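Tulix: guía de puesta en marcha
Sección 2. Grabar tu primera maqueta de rap

¡Llegó la parte divertida! Con la base ya cargada en Tulix, te falta un micrófono, unos auriculares cerrados y las rimas que tengas a mano. 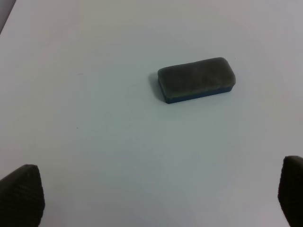
Texto: Janka Šindelář | Revisión: Deming Cao
Actualizado el sábado, 21 de marzo de 2020

1. Abre el proyecto y pon el tempo de la base. Si no lo conoces, pulsa Tap al ritmo de la caja (las bases de muestra van a 141).

2. Crea una pista mono y llámala "Voz principal". Ponle color, que luego se agradece muchísimo.
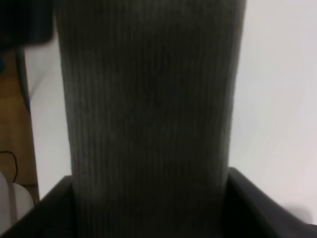
3. Rapea la parte más fuerte de la letra y ajusta la ganancia hasta que el medidor deje de tocar el rojo.

PRECAUCIÓN: baja el volumen de los auriculares antes de activar la monitorización. Un acople a todo volumen hace daño.

4. Graba la estrofa entera, aunque te trabes. Las primeras tomas tienen una energía preciosa - guárdalas todas.

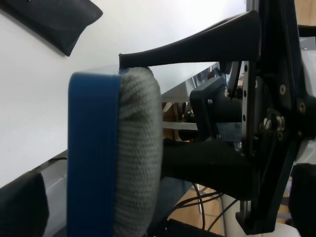 5. Duplica la pista para los dobles y refuerza solo los finales de verso. Deja los dobles al 50 % del volumen y escucha cómo crece el estribillo.

Nota: Tulix conserva 21 tomas por pista. Al llegar al límite se borra la más antigua, así que exporta antes las que te gusten.

6. Pulsa Exportar, elige WAV ¡y ponla en el coche, en el móvil, donde sea!

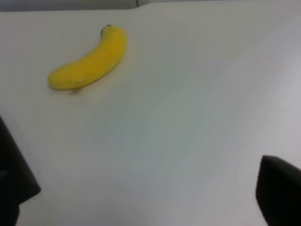 Fengying Ye comenta: A mí los dobles me sonaban a eco hasta que desactivé la compensación automática en Ajustes > Audio. Ahora caen clavados con la voz principal.

Gracias, Fengying. Si te pasa lo mismo, haz ese cambio y vuelve a grabar los dobles desde el paso 5.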